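Sorting a pile of small boxes and packages

Quick one today, I have 5 minutes before the school run. You know the pile. Little cartons, packets, the odd plastic bit, all tipped out together and nobody's dealt with it since February.

What you need: a blanket or an old sheet, 2 bags, a marker.

Step 1. Tip everything out on the blanket. All of it. Bed or floor, doesn't matter – the blanket lets you lift the whole lot if dinner interrupts.

Step 2. Pull the big boxes first. They hide the small stuff. Shake each one before you decide its empty.

Step 3. Loose plastic parts next. Holders, flaps, trays. Put a holder with whatever it came with, screws too if you find them.
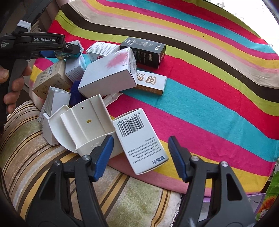 Kristof Nijs says to leave the barcodes alone until the very end, he once cut up a carton and then couldn't return the thing that came in it. Fair point. So keep any carton for stuff you might send back, and write the month on the side.

Step 4. Flatten the rest. Open the bottom flap first, press, done. Paper in one bag, plastic in teh other.

Step 5. Full packets go upright in a shoebox, labels facing up. Not stacked – you'll never see the bottom ones again.

Anything you can't identify gets a week on the shelf. Then out.

Small white boxes all look the same once they're closed, so marker on the lid right away. One word is plenty. Fold the blanket from the corners in, shake it outside.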